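My sister swore Gakov 2 was real. She'd heard it from Yuzhen Han, who ran the import shop in Larstead and once sold me a cartridge with no label for 12 bucks.

"December," she said. "New engine, same swamp level."

I hated that swamp level! I'd died there 100 times the summer I was ten (my save file kept track, the little snitch). So of course I drove over and asked Yuzhen to put me on the list.

She slid a notebook across the counter – page after page of names, all in pencil – and I found mine already there, in my own handwriting. Age ten, by the look of the Y's. I signed again underneath.
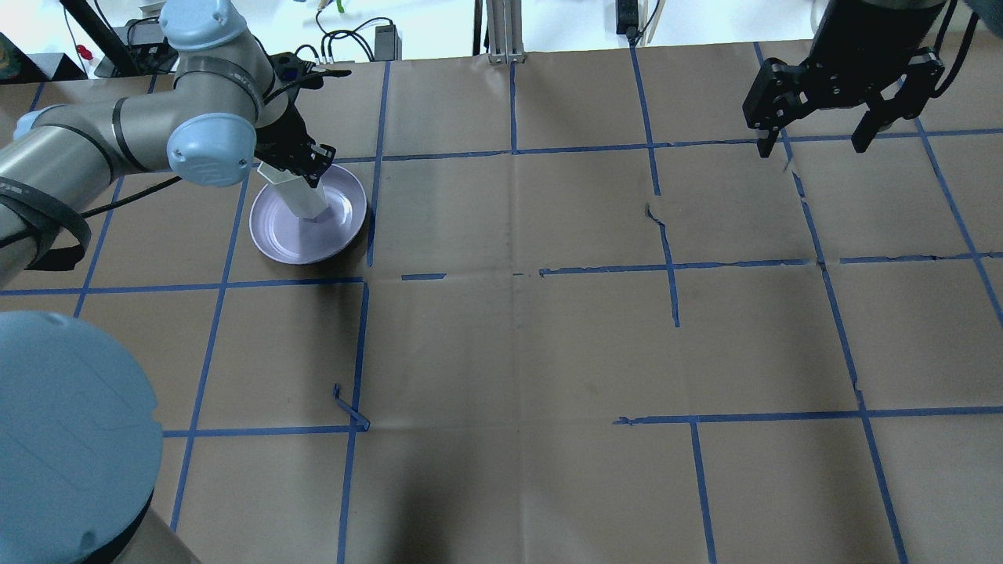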